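Von Einkaufszetteln und anderen Liebesbriefen

18/09/2026, von Manon Fehr

Meine Großmutter schrieb ihre Einkaufszettel auf die Rückseiten alter Briefumschläge, mit Bleistift und in einer Schrift, die außer ihr nur mein Großvater lesen konnte (und der auch nur an guten Tagen). Als wir im Mai ihre Küchenschublade ausgeräumt haben, lagen da 46 Stück davon, mit einem Gummiband zusammengehalten, und ich habe mich an den Tisch gesetzt und sie alle gelesen, während meine Schwester die Töpfe in Zeitungspapier gewickelt hat.

Was da alles steht! »500 g Mehl, das gute.« »Hefe, falls Besuch.« »Zwetschgen, aber nur wenn sie nicht wieder so hart sind.« Einmal steht ganz unten, doppelt unterstrichen, bloß »Georg: Socken«, und ich habe so lachen müssen, dass der Kaffee kalt geworden ist.

Seitdem schreibe ich meine Zettel auch wieder von Hand. Fünf Jahre lang hatte ich alles im Telefon, schön sortiert nach Abteilungen, und trotzdem kam ich jedes Mal ohne Butter heim. Mit Papier vergesse ich die Butter immer noch, aber ich bummle mehr, bleibe bei den Gewürzen hängen und rede mit der Dame an der Käsetheke über ihren Garten. Gestern stand bei mir »etwas Schönes für Samstag« drauf, und es wurde dann ein Zwetschgenkuchen. Das Rezept tippe ich euch nächste Woche ab, versprochen, sobald ich Omas Mengenangaben entziffert habe. 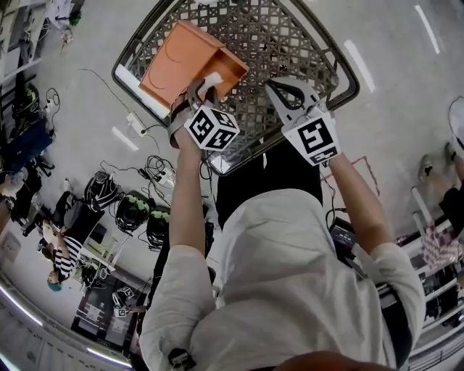
Einkaufswagen mit orangefarbener Schachtel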